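Clikska Community Forums > Storage and Retention > Log export stops after retention change

rowcount_max
We moved our audit log export from the old Rind connector to the Clikska one in October. It ran fine until I changed the retention on the source from 98 days to 30. Since then the nightly export finishes with status OK but writes an empty file. No error in the job history. The row count in the summary is 0.

Source is a Stirnex database, version 5. Export job starts at 2 a.m. The service account has read rights on the audit schema and I can query the table by hand with the same login and get rows back.

Has anyone seen this? I would like to avoid rebuilding the job from scratch. The filters took a long time to get right.

tern_dba
Did you restart the collector after the change? It caches the retention setting when it starts.

rowcount_max
Yes, restarted it twice. Same result.

hollowpoint_sql
Check the bookmark. The connector stores the ID of the last row it exported. When you shorten retention on Stirnex, the audit table gets rebuilt and the IDs start over from 1. Your bookmark is now higher than anything in the table, so the job asks for rows above that number and gets none. From its point of view that is a successful run.

You can see the stored value under Job > Advanced > State. Compare it with the highest ID in the table.

rowcount_max
State says 4410927. Highest ID in the table is 61388. So that is it.

Can I edit the value, or do I have to reset the whole job?
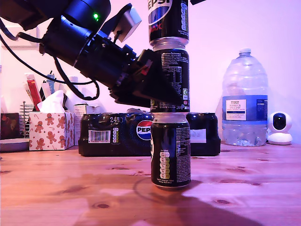

tern_dba
Reset the job. Editing state by hand is not supported, and the last time I did it the connector put the old value back at the next run.

hollowpoint_sql
I disagree with that. It puts the old value back only if the collector is running while you edit. Stop the collector, set the bookmark to 0, save, start the collector. I have done this on several servers and the value stayed put. A full reset also clears the filters, and he said he wants to keep those.

tern_dba
It clears the filters if you don't export the job definition first. Export, reset, import. More steps, but if something goes wrong support will still look at the ticket. With hand-edited state they may close it.

mkeller_ops
Either way, watch for duplicates. With the bookmark at 0 you get everything still in the table, including rows that went out before the change if the rebuild kept them. Our reports showed double the failed logins for a month and we had a long meeting about it. We have a dedupe step on event time plus session ID now.

rowcount_max
Good point. I don't have a dedupe step. The reports read straight from the export folder.

hollowpoint_sql
Then set the bookmark by date if your build has that option – it's a drop-down next to the ID field. Pick the date of the last good file.

rowcount_max
I have the drop-down. Stopped the collector, switched to date, saved, started it again and ran the job by hand. The file has rows in it and the first one comes right after the last row of the old file.

I did export the job definition first, in case.

tern_dba
Glad it's running. I would still open a ticket. A job that writes an empty file should not say OK.

mkeller_ops
There is a ticket, we opened one from the Punholm office in the spring. The reply was that an empty result is valid for quiet databases. You can add an alert on row count under Notifications, but it's off by default.

rowcount_max
Turned it on, threshold 1. I'll leave the thread open until tonight's run has gone through.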